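Two hands, one pillow: how the Lultley work is going

By Lesego Engelbrecht

When I promised a piece on the Lultley project for this issue, I thought I'd be writing about clever robots. I'm mostly going to be writing about pillows. Sorry! But if you've ever tried to get a pillow into a clean case while holding a mug of tea, you'll know why we picked bedroom chores for a study of two-handed work. You really do need both hands, and they have to agree with each other.

The question we set ourselves was quite small. When a robot learns a chore by copying a person's movements, does it do better if each arm learns its own part, or if the pair is treated as one thing with a lot of joints? Most of the groups I've read go for the second, and so did we for the whole of last year. It works, but it's greedy. It wants heaps of demonstrations, and when one arm gets into a muddle the other one tends to join in.

So we've been trying something in between, which we call Wultutex (Bundgaard was already taken by the lab server, and I lost the vote on everything else). Each arm has its own little model, and the two pass a short message back and forth many times a second. We don't tell them what to put in the message. They work that out during training, the way two people carrying a sofa down a staircase end up with their own grunts. 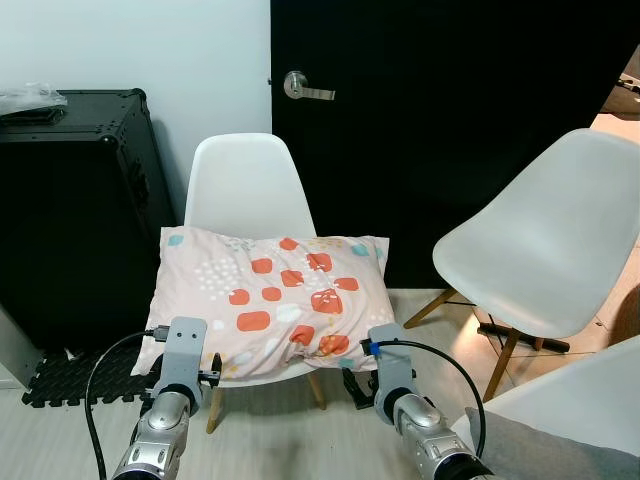 What we've done so far

We collected 2164 demonstrations over the summer, all with the same pair of arms, all with soft things: pillows, pillowcases, blankets, the odd cushion. One of us steers the arms by hand and the robot records what its joints did along with what its cameras saw. A good demonstration takes less than a minute and a bad one can take all your patience. I got much better at it as the weeks went on, which is a problem in itself, as my early efforts are full of dithering and the model is only too happy to learn dithering.

Then we trained both versions on the same data and gave each of them the same set of trials, 221 in all, with the fabric put down in a different muddle each time. I'll save the proper table for the write-up, but the short version is that the talking pair came out ahead on anything that involved lifting with both hands, and made hardly any difference on jobs where one arm could have coped alone. I was pleased with the first bit and quite relieved by the second. If it had helped everywhere I'd have gone looking for a bug.

The place it helped most was timing. With the old version you'd often see one gripper close and start to lift while the other was still making up its mind, and then the whole pillow would swing round and flop over. The new pair waits. There's a tiny pause before a lift, and you can see in the message traffic that one side is holding back for the other. I watched far too many replays of that pause. My tea went cold more than once.

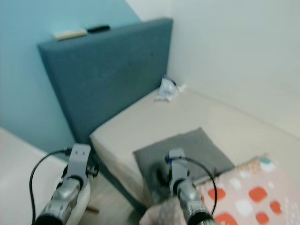

Beds are my own corner of the project, and they're harder than chairs by a long way. A chair seat is small and the pillow has only so many places to go, whereas a mattress lets everything wander off. You also get several soft things sharing the same bit of space, and the robot has to decide where one ends and the next begins. A plain grey cushion lying flat next to a pink patterned blanket is a kind layout, as the colours do half the work. Swap in a grey blanket and our success rate drops like a stone. I've been trying to fix that by training with the colours scrambled, so the model has to pay attention to edges and folds. Early days, but the grey-on-grey trials are less embarrassing than they were in spring.

The other thing I've been poking at is what happens when you take the messages away halfway through a job. I expected chaos. In 108 trials with the link cut after the first grasp, the arms mostly carried on fairly sensibly until they needed to let go, and then they got stuck, each one waiting for a signal that wasn't coming. It was oddly sad to watch. It does tell us that letting go is the part where they lean on each other, and I'd never have guessed that from the lifting results.

Cloth on its own is a different game again. A pillow has a shape it wants to return to, so you can be a bit sloppy about where you grab it.
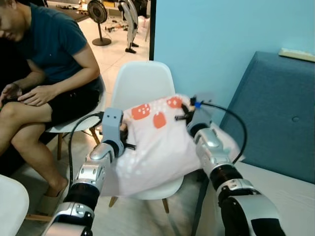 A loose bit of fabric won't do you any favours like that. Grab it a couple of centimetres off and you've got a fold you didn't want, and pull too hard and it pops out of one gripper. We've started giving the arms a rough sense of tension by looking at how hard the motors are working, and feeding that into the message too. I think this is where the idea could really earn its keep, but I've only got 2 weeks of data and I'm trying not to get ahead of myself.

Next up, we're repeating the whole comparison with the Zoltport grippers, which have softer fingers, and I'd like to finish that in November. If you've got a pile of worn-out pillowcases you don't want, the uglier and more patterned the better, please drop them on my desk. Plain grey ones are especially welcome too, even if I'll curse you for them.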